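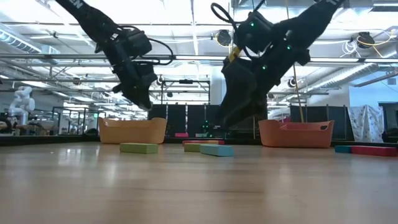 Nazanin Kermani has run the block room at the Clurimora Toy Library for 4 years, and she would like people to stop asking her when she is going to replace the foam.

"They see the wooden sets in the shops and think foam is the cheap option," she says. "It was the cheap option. It's also the one that gets borrowed."

The library lends toys to families in Clastcombe and the farms out towards Fludonholm. Puzzles and ride-ons make up a good part of it, but the block sets go out more than anything else on the shelves. There are 31 of them. Each goes home in a plastic tub with a card tied to it, and each comes back to a table where it is tipped out, checked, wiped and packed again.

Kermani started at the library after a decade in the stockroom of a fabric shop. She says the work is similar. Things come in mixed up and have to go out sorted.

"At the shop it was ribbon and zips. You learn to leave it spread out until you know what you've got. People want to start putting things away straight off, and then they're pulling them out again ten minutes later."

Her own method is to scatter the blocks flat over the table so that none are stacked, and to work with two tubs side by side. Good blocks go in one. Anything with a bite mark, a split corner or pen on it goes in the other and gets looked at again at the end. She doesn't mind which colour tub is which, although some of the helpers do.

"We had a long talk about that once. I said as long as you remember which one you're using this morning, I don't care."

The tubs themselves took longer to settle on than the blocks. The first ones were deep storage crates with clip-on lids, and the lids went missing inside a year. She now buys low, open tubs. A small child can see to the bottom and reach it without climbing in, and they fit two to a shelf. Her favourites have a hole in the end for a handle.

"A three-year-old can drag it by the hole. They can't lift it, but they can get it across the carpet to where they want to play, and that's half the morning gone already."

Most of the blocks are plain rectangles in bright colours. Green is the colour that goes missing. She has no explanation for this, except that green blocks are harder to spot on a lawn. The pink ones nearly always come home.

Washing is done in the sink out the back with warm water and a bit of dish soap. Kermani squeezes each block once and stands it on its end on a rack. She won't put them in a dryer and she asks families not to either. A set was returned last November with the edges curled up, and she had to throw out 10 pieces.

"The mum was very upset. I told her it was fine, they're blocks. But please don't put them in the dryer."

Missing pieces are replaced from a spares bin, which is filled from sets too worn to lend. There is no fine unless more than 3 blocks are gone, and even then she usually waits a fortnight before she rings anybody. They tend to turn up under a car seat.

She does have one wooden set, given to the library by the Shirazi family when their youngest started school. It is a handsome thing and she keeps it on the top shelf. It has been out twice this year.

"Both times it was grandparents," she says. "Lovely blocks. They're very loud on a floor."

The library is open mornings during term. Block sets can be kept for three weeks and renewed once if no one else has asked for them.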